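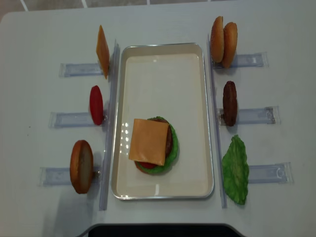 Burger stacking for the summer showcase: cheese is killing us
Gurkusar Robotics Club board > Student builds

tamsin_k
Posted July 23, 2026

Hi all, Tamsin Kasprzak from the Borby team here (we named the project after a dog, long story). Our build for the showcase is an arm that makes a burger. Play food, so don't get hungry. You get a tray in the middle, the ingredients stand on edge in clear holders on either side, and the arm has to pick each one and stack it on the tray in order.

Bun, lettuce, tomato and patty are in decent shape. Cheese is awful. It's thin and it's square, so when it goes down crooked you can see it from the back of the room, and when we let go too high it lands on a corner and slides off the patty. I've watched it do that so many times this week that I hear the little slap in my sleep.

We collected 388 demos by hand and I think the cheese part of them is just bad. Half of mine have me dithering over the patty for ages because I couldn't decide when to open. Ilaria's are better but she drops from higher. So the policy has learned to dither and then drop from too high, thanks team!

Things I'd love opinions on: where to grab it, how low to go before opening, and whether we should throw out the early demos completely.

sunita.montoya
Oh I have feelings about this. We did stacking with felt squares in January and the grip point mattered way more than the height. We grabbed ours at the middle of the top edge and it swung like a shop sign. When we moved the grip toward a corner it hung at an angle, and then you can touch the low corner down first and sort of lay the rest over. Are you already doing that? Your post doesn't say.

tamsin_k
Sort of by accident, yes! It comes out of the holder at a tilt and we never corrected it. Placing from the current policy:

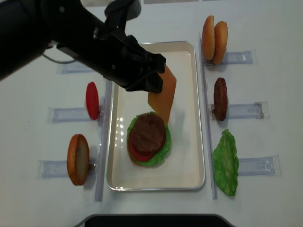
Re: Burger stacking for the summer showcase
szabo_r

Reginald Szabo, I help with judging some years, so take this as a grumpy preview. Lower, lower, lower. Get that bottom corner touching the patty before the fingers open at all. If you release in the air you're asking gravity to do your alignment and gravity doesn't care about your showcase.

Also (and I'll get yelled at) I think the holders make it too easy. Everything standing up in a known spot, nice clean edge to pinch. A scripted arm could do that with no learning in it. Lay the ingredients flat in a bin and then come talk to me.

ilaria_d
Ilaria D'Amico, other half of Borby. I'll yell, politely. We tried it flat on the table for two weeks. You can't get the fingers under a thin slice without scraping, and we'd have spent the whole summer on that one problem. The thing we wanted to work on is the stacking, where the pile changes every time and the policy has to look at what's there. A scripted arm won't notice that the patty went down off center. Ours does, some days.

szabo_r
"Some days" is doing a lot of work there. How often?

ilaria_d
Fair. On the last batch we ran 35 full burgers and 2 were ones I'd show my mother. Plenty more were edible, if you're not picky and like plastic.

sunita.montoya
I'm with Ilaria on the holders, for what it's worth. A summer project needs edges somewhere. But I'd want to know if the policy is reading the stack or just repeating the average spot. Have you tried moving the tray a bit between runs? Or starting from a stack you built crooked on purpose?

tamsin_k
The crooked start is a great idea and we haven't done it, I'm stealing it for tonight. Tray we've moved, and it copes with small shifts toward the arm and gets confused the other way.

On Reginald's point, I went back through yesterday's runs looking only at how close we get before the fingers open. The ones that worked are all of the corner-nearly-kissing-the-patty kind,

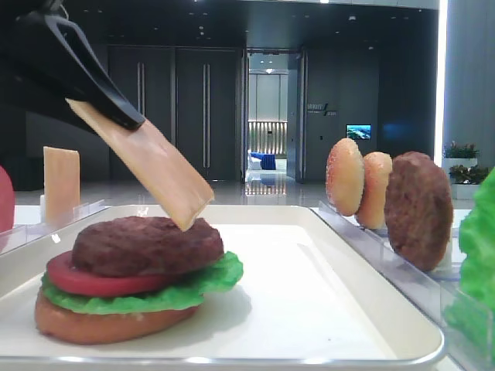
and the ones that slid were released a good bit higher, so I owe Reginald a coffee. I also noticed I've been judging height by eye from the side while I teleoperate, and Ilaria uses the wrist view, and I'd bet that's where our two styles come from. We're going to redo the cheese demos with one rule for both of us: touch first, then open.

szabo_r
Black, no sugar. I still don't like the holders.

ilaria_d
Noted, Reginald. Tamsin, don't delete the old demos, please? I'd sooner keep them and cut out the cheese part. The lettuce grabs in there are the best we have and I'm not doing that lettuce again.

tamsin_k
Okay okay, they stay. I'll trim them. Training is set to 4000 steps for a quick check tonight, and if it looks sane we'll let a long one go over the weekend.

Sunita asked me by message for a wrist view of the cheese in the fingers, putting it here so everybody gets it. A couple of other things people messaged me are underneath.
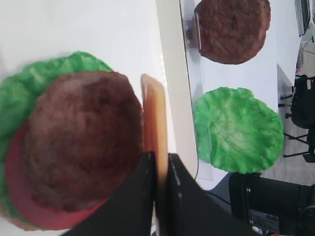
Do you use one policy for the whole burger or a separate one for each ingredient?

One policy for the whole thing. We started with separate ones and the handoffs were a mess, the arm would finish the tomato in a pose the patty policy had never seen.

Can other teams borrow the holder files?

Sure, once I've cleaned them up. The slot for the patty needs a looser fit than the one for the cheese, so check yours before you cut a whole set.

sunita.montoya
Thanks for the wrist one! Please post the crooked start results even if they're ugly.

tamsin_k
They will be ugly. Posting tomorrow.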